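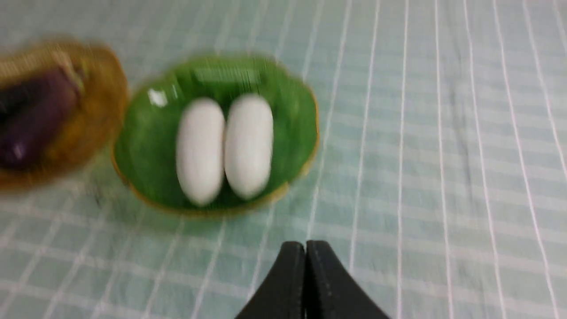
Green bowl with a thin gold rim, on the mint cloth.

Review: the Trerninine banding wheel, after a winter of glazing and far too many stripes

I've been promising a proper write-up of my banding wheel for ages, and as three of you have now asked in the comments whether it's worth the money, I'd better get on with it. Short answer, yes, I love it, I'd buy it again tomorrow. The long answer has some grumbles in it, so do read to the end if you're thinking of getting one.

For anyone new to pots, a banding wheel is a turntable you spin by hand. You put your pot on it, give it a push and hold a loaded brush against the clay while it goes round, and if the gods are kind you get an even line all the way round. You can also use it for coiling, for trimming a foot if you're patient, for waxing, for carving, or just for turning a piece slowly while you decide whether you like it. I do a lot of that last one.

My old wheel was a light pressed-metal thing that I bought second-hand with a box of glaze tests. It wobbled. I got used to the wobble, to the point where I thought my hands were the problem, and for years my lines all had a little dip in them on one side. I used to turn the dip to the back of the shelf.

I got the Trerninine in April, after a kiln load where every single mug had the dip. It's cast iron, it came in a box I could barely get up the stairs, and it cost me rather more than I'd meant to spend. There are three sizes and I went for the middle one, which takes a dinner plate comfortably.

The spin

Oh, the spin! I gave it one push on the kitchen worktop and went to fill the kettle, and it was still going when I turned round. The weight does all the work. You can load a brush, get your elbow tucked in, take a breath, and the wheel is still moving at a sensible pace when you finally touch the pot. With the old one I was forever pushing with my left hand and painting with my right, and every push went straight into the line.

It's quiet too. There's a soft sort of hum if you put your ear near it and that's all. I work in the evenings with the radio on low, so I do care about this.

What surprised me was how much it helped with slow work. I'd bought it for fast bands, but I've ended up using it most for sgraffito, where I want the pot to move a finger's width and then stop. It stays where you leave it. The light wheel used to creep on with the drag of the tool and I'd have to hold it still with my wrist, and my wrist would be sore by bedtime.

Centring

The top has rings cut into it, nice and deep, and they don't fill up with slip as badly as I'd feared. A stiff nail brush gets them clean. I do wish they were closer together near the middle, as small things like egg cups and pinch pots fall between two rings and you end up centring by eye. I dab a pencil line on the metal for those. It wipes off.

A tip, if you're starting out: hold a pencil still, close to the side of the pot, and spin slowly. Where the gap closes up, nudge the pot away from the pencil by half of what you think it needs. Do that a few times and you're there. Don't try to do it in one go with a big shove, you'll chase it round the wheel all afternoon (ask me how I know).

Bands, rims and lustre

This is where I've had the most fun. I've been putting thin iron oxide lines under a satin white, and I've had a go at painting rims with gold lustre, which I'd been scared of for years because of the price of the stuff. On the old wheel I wouldn't have dared. You want a soft brush, well loaded but not dripping, and you want the rim to come to the brush. Let it go round twice and lift off while it's still moving. If you stop the wheel first you get a blob.

Do open the windows if you're using lustre, and wear a decent mask made for fumes. A dust mask won't do it. I take mine out to the shed in dry weather and I don't do it at all when it's raining, which has meant rather a long wait this winter.

Wavy edges are another matter. No wheel is going to help you much with a rim that goes in and out, as the brush only touches the bits that stick out. I do those freehand with the plate sitting still, and turn it a petal at a time.

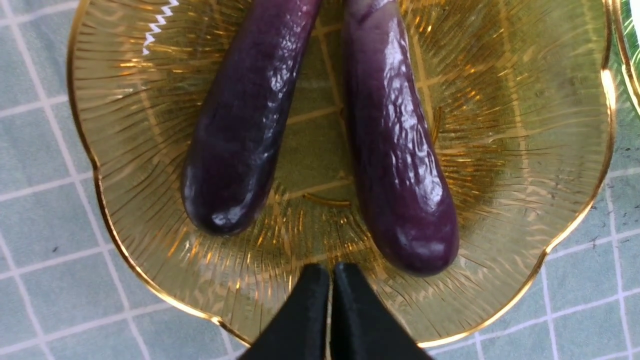

Scalloped amber glass with a gold rim, and two aubergines.

How it compares

I've also had a turn on two others. The Nirkanska is the one they have at the studio where I rent kiln space, and it's a good solid wheel with a taller stem. If you stand to work you may well prefer it. I sit on a low stool, so for me the tall stem puts everything under my chin. It spins well, though for not quite as long, and the one I used had a slight tick as it went round. That could easily be years of people dripping slip into it.

The Sesov is the cheap one you see everywhere. It has an aluminium head, it's light, and it would be my choice for taking to a class or for small children to have a go on. I wouldn't want to paint a fine line on it. If you're only waxing feet or spraying, save your money and get that one, you really won't notice the difference.

The grumbles

It's heavy. I keep saying that as if it's a good thing, and it is when it's spinning, but I have to clear my table for supper every night and I've started to dread the lift. The head comes off the base, and you should carry it as two pieces. I didn't at first, and the head slid off and took a chip out of the door frame. It missed my foot by very little.

It rusts, too. Any cast iron will if you leave a wet sponge sitting on it, and I left a wet sponge sitting on it. There's now an orange patch which comes off on the bottom of white clay if I'm not careful. I rub it with a bit of oil on a rag once a month and put a plastic bat on top for porcelain.

The paint on the base is poor. Mine was already flaking round the bottom edge when I unpacked it. It makes no difference to how it works, but for this sort of money I'd have liked it to be finished nicely.

And the instructions are one small sheet with a drawing of the wheel on it. No word about oiling the bearing, or what with. I wrote and asked, and they did write back quite quickly to say a light machine oil, one drop, and only when it starts to sound dry. I haven't needed to yet.

What I've made on it

Twelve bowls for my sister's wedding present, all with the same double line inside the rim, and you can stack them and the lines match! I can't tell you how pleased I was. Then a big run of test tiles stood on end in a ring, which is a lovely quick way to brush the same glaze across the lot of them. And a tall lidded jar in Miah stoneware, which is a dark, toothy clay that shows up every wobble in a white band. It has one wobble in it, near the bottom, where the phone rang.

I've still got the old wheel. It lives under the bench and I use it for spraying, where it can get as filthy as it likes.

Someone asked about left-handers. It spins equally well both ways, so you should be absolutely fine. I tried a few lines left-handed to check and they were dreadful, but the wheel was going round beautifully.

Next up is a proper go with underglaze pencils, and I'll put the results up here when the kiln has been emptied. If you've got the large size of the Trerninine, do leave me a comment and say how you get on with lifting it, as I'm tempted by one for platters.

Posted 2025-01-13 in Tools and kit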